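Bromitz open day, Gusstead: was it worth the trip?

Friday, October 6, 2023

I missed the July one, and people kept telling me I should have gone, so this time I paid for the train and went. The flyer promised 17 stands and a "complete rethink of the workshop". I am wary of complete rethinks. They tend to be a coat of white paint and a talk.

There was certainly white paint. The unit Bromitz has taken on is a plain industrial shell, and I spent more time looking up than they probably wanted. Beams and pipes are all left bare, with fluorescent tubes for light and a boxy ventilation unit under the pipework. The wall along one side already has scuffs on it. We were told the bare ceiling was a choice. It is also the cheaper choice, and I'd have liked someone to say so.

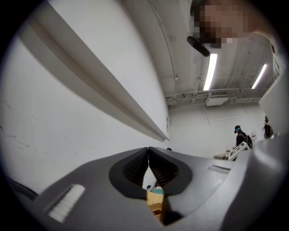 The ceiling didn't bother Guerra half as much as the ledge did, going by the comment left under my first notes: a long white ledge like that collects dust and coffee cups, and in a working room it should either be a proper shelf or go. I have some sympathy. I asked what it was for and got two different answers.

As for the displays, the far end had a white screen propped at an angle next to a low table with things set out on it. I expected more for a trip of this length. The Uvivo storage units were the best of the day, plain and solid, but at 300 pounds for the small one and 700 for the large I wanted to see them loaded up, and they stood bare in their corner.

The talk started late and ran over. Questions about noise were put off until "the next phase", with no date given. Tea was free, biscuits were not.

Entry is free if you book and 2 pounds on the door. Parking is poor and the bus stops well short of the gate. If you live in Gusstead, go and have a look. I wouldn't take the train again for it.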